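Guest rooms at the old Flarkach mill are nearly ready

By Lena Tokarz
Last updated: November, 4:10 p.m.

I got a peek at the guest rooms going in at the old mill in Flarkach, and I have to say I wanted to climb straight into bed! The new owners, a small outfit called Lunix, plan to open 10 rooms before the winter holidays, and they let me poke around while the bedding was getting its tryout.
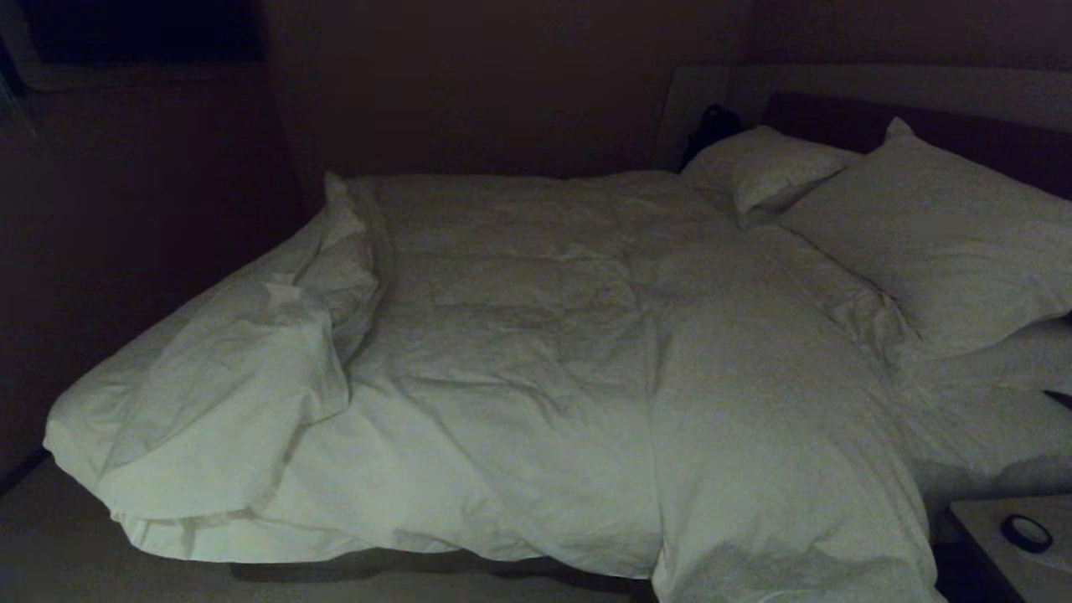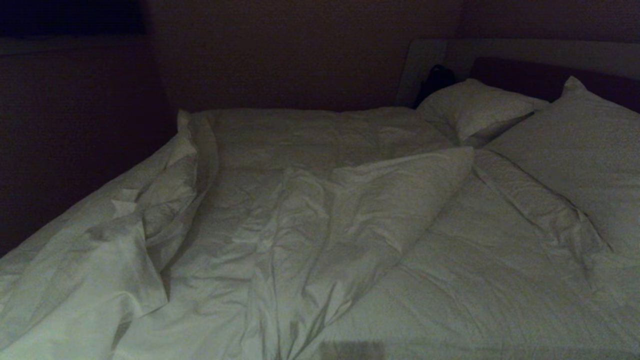
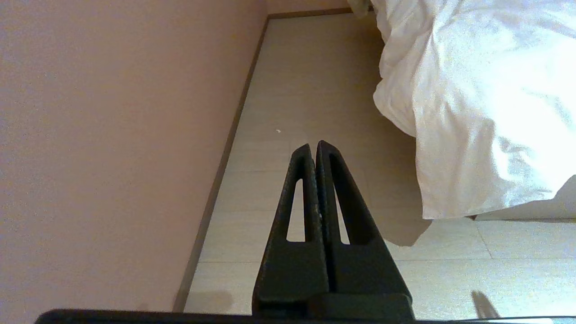 First two: the white duvet and pillows, lying rumpled. Third: pinkish-beige wall, brown baseboard and pale floor tile.

Manager Aleksandra Pawlak told me the big white duvets were the hardest thing to settle on. Her team slept under four different kinds (tough job, I know) before picking one that was warm enough for a stone building but light enough for one person to shake out and spread. She wants every bed made the same way - duvet pulled even on both sides, pillows up against the headboard, no throw blankets to fuss with.

"People come here to sleep and walk by the river," she said. "I'd like them to do both."

The pale tile stays in all the rooms, and bedside rugs are on order from a shop in Pulivov. Rates start at $70 a night, with breakfast downstairs. Call extension 351 at the mill to get on the list for opening week.

Comments (3)

galang_hiker: Finally somewhere to stay on this side of the river. Is there parking?

Marge T.: Tile floors in winter, brrr. Glad to hear about the rugs!

dpk: Do they take dogs? Mine would love that duvet a little too much

We use cookies to remember your settings. By continuing to read, you agree to our cookie policy.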